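House rules for the handheld grippers, second go

Writing this fast before I forget half of it. The August round at Bestthorpe is done, we got 336 usable takes, and I promised Gertraud Hofstetter I'd put our rules somewhere people will read them instead of in that doc with six comment threads. So, blog.

Background for those who missed the last post – we collect manipulation demos by hand. Person holds gripper, does the task, camera on the gripper records, later a policy learns from it. No arm in the loop. Which makes everyone think there's no safety or quality stuff to worry about. Wrong, there's plenty, just more boring.

Aurelia Kaufmann wants a proper standard. I'd settle for a page that's taped to the wall. She started with the arm safety checklist from the Oltov job and most of it just didn't apply. No stop button. No fence. What we do have is people walking around with gear strapped on, and cables, and a lens that sees far more of the room than you'd think. The whole ceiling gets in, lamps and all. So do your coworkers at their desks.
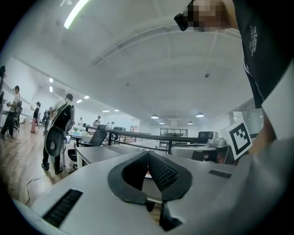
Before you pick it up

Wipe the lens. Every time, not when you remember.

Check the marker is flat and the corners aren't peeling. Hold it so your sleeve stays off it. We lost a whole afternoon at Skaltusel to a cuff.

Open and close the fingers fully, 2 times, at the start of each take. The calibration script needs it and it will not tell you if it's missing, it just gives you garbage widths.

Keep the vents clear. People grab the housing wherever, I've done it too.

Cables

Nothing loose across a walkway. If it has to cross the floor, tape it or move the desk. I'm strict on this one now. Someone wearing a pack can't see their feet very well and is thinking about the task anyway.

People in the background

Ask first. Everyone in the room, including whoever just came in to use a desk. Faces get pixelated before anything leaves our drive, and a second person checks the blurring, never the one who ran it. Iyengar (our upload tool, not a person, I get asked) won't enforce that so we have to.

Screens and badges too. Lock your monitor if you're anywhere in view. I keep forgeting mine.

Breaks

Swap operators every half hour. Gertraud thinks that's too often, I think wrists are wrists. Put it down if your hand starts to shake – a shaky take gets thrown out later anyway.

Still open

Do we log the room lights per take? Aurelia says yes. I say once per session unless somebody flips a switch. Also no agreement on naming failed takes, right now there are 2 schemes and both are bad.

Will update when we've argued it out. Comments are open, spam filter's being wierd so email if yours vanishes.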